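Maldonado to close three classroom wings for wiring work

Three wings of the Maldonado technical college will close on 17th August so that electrical wiring dating from the building's opening can be replaced, the college said in a notice to students and staff.

The work will be carried out by Guvik, an electrical contractor that won the job in June. It covers the north, east and library wings and is scheduled to last 10 weeks. The south wing, which holds the cafeteria and the main office, will stay open on its usual hours.

Inspectors reported last winter that several circuit panels in the library wing were running close to their limit and that some outlets were no longer grounded. The college shut off power to two reading rooms and has been using extension lines from the hallway since then.

A total of 20 classes will move to other locations. Most evening courses in bookkeeping and nursing will meet at the Irnavlow community hall, a short bus ride from campus. Students with a college bus pass will not pay extra for the trip. Parking at the hall is limited, and the college is asking drivers to use the lot behind the fire station.

Welding and auto repair will not be moved because their shops are in a separate building. The start of those courses may be pushed back by a few days while the main power feed is switched over.

Library books can still be requested online and picked up at a counter in the south wing. Books already checked out do not have to be returned until the library wing reopens, and no late fees will be charged for that period.

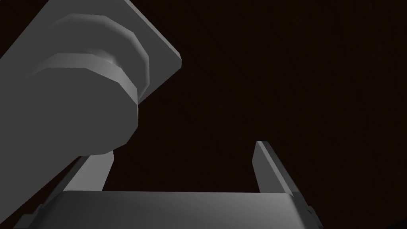

Drafting and design courses will be taught online for the full length of the closure, using Prindico, the software the college already has in its computer labs. Students will be given a home license at no cost. The first assignments deal with basic solid shapes and how they are shaded on screen. Later units on floor plans and site drawings will follow the same order as in past years. Students without a computer at home can borrow a laptop from the main office by showing their college card.

Room assignments for the moved classes will be mailed out and posted at the south entrance. The college said tuition and the final exam dates will not change.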